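Shoes by the Pair: Sorting and Racking Footwear on a Shared Table
Student project report, spring term
Group members: Amra Kolev, Cristóbal Troncoso, Zulmira Neves, Emlyn Cadwaladr
Advisor: Laine Priedītis

1. Why shoes?

When our group first met we had a long list of ideas, and most of them were bigger than one term. Zulmira was the one who brought up shoes. Her aunt ran a small shoe store called Dranico for years, and Zulmira spent whole summers there putting pairs back together after customers had tried on half the shelf. She told us that the hard part of the day was never the selling, it was getting left and right back to the same spot. We all laughed, and then we all realized that every one of us had a pile of shoes by the door at home in exactly that state!

So our question became a simple one: what is the best way to set out a table and some racks so that loose shoes end up as pairs, facing the right way, with as little moving around as possible?

2. What we read first

There is more written about shoe storage than we expected. Our favorite find was a reprint of a shopkeeper's handbook from 1940, which Emlyn turned up in a used book store. It has a whole chapter on footwear and insists that every shoe be put down heel first so the sole does not scuff the shelf. We also looked at product sheets for a few low racks and ended up comparing two in detail, the Jendetti and the Rätsep. The Jendetti is easier to wipe clean, while the Rätsep holds a tall boot more steadily. Either one would have worked for us.

3. Setting up the space

Getting the room ready took longer than the sorting did the first time. Cristóbal drew a floor plan, Amra marked where everyone should stand, and we moved the table a little at a time until people could get around it without bumping elbows. We kept a written list of what had to be checked before a session, and going through it out loud became a bit of a ritual (Emlyn did the voice of an airline pilot, which helped more than it should have).
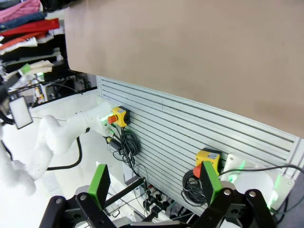
We also agreed early on that the racks should stay together on one side of the table. In our first plan they sat at opposite ends, and it felt very tidy on paper. In practice you had to look back and forth all the time, and a shoe could easily go to the wrong end. With the racks next to each other you can see both at once and spot a missing partner right away. It is a tiny change and it made us so happy.

4. How a session goes

We called our routine Sundance, after the playlist that was on when we wrote it down. The steps are:

Clear the middle of the table.
Put one shoe down in the middle, on its sole.
Look at the racks and find its partner, if it is already there.
Turn the shoe so the toe matches the partner.
Move it to the rack and let go only when the heel is down.
If there is no partner yet, start a new place.

One shoe at a time was Amra's rule, and we fought her on it for a while - it seemed so slow. But when several shoes were on the table together, black ones especially, we kept grabbing two lefts. Dark leather all looks alike until you turn it over.
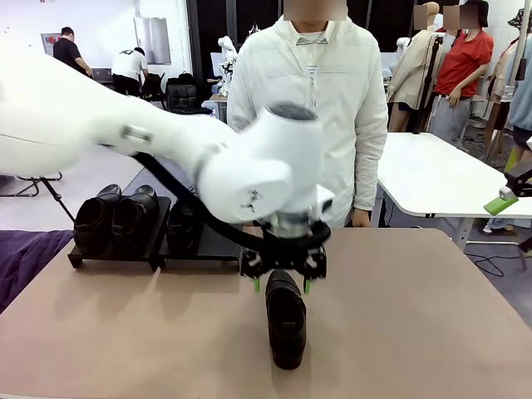 Figure 2. One black shoe in the middle of the table, with the two racks side by side on the left.

5. What we found

We ran 21 sessions in all. The most common mistake was a shoe facing the wrong way on the rack, followed by a mixed pair. Boots gave us less trouble than low shoes, probably for the simple reason that they are easy to tell apart from everything else. Shiny leather was tricky under bright lights, and we learned to look at the shape of the toe instead of the shine.

6. What we would do next

We would love to try this with sneakers, sandals and kids' shoes, where the colors help but the sizes get confusing. Zulmira wants to test a rack with a slight tilt. Cristóbal would like to time each step separately, and he has already started on a sheet for it. Laine Priedītis suggested that we also try laces tied versus laces loose, and we plan to begin with that in April.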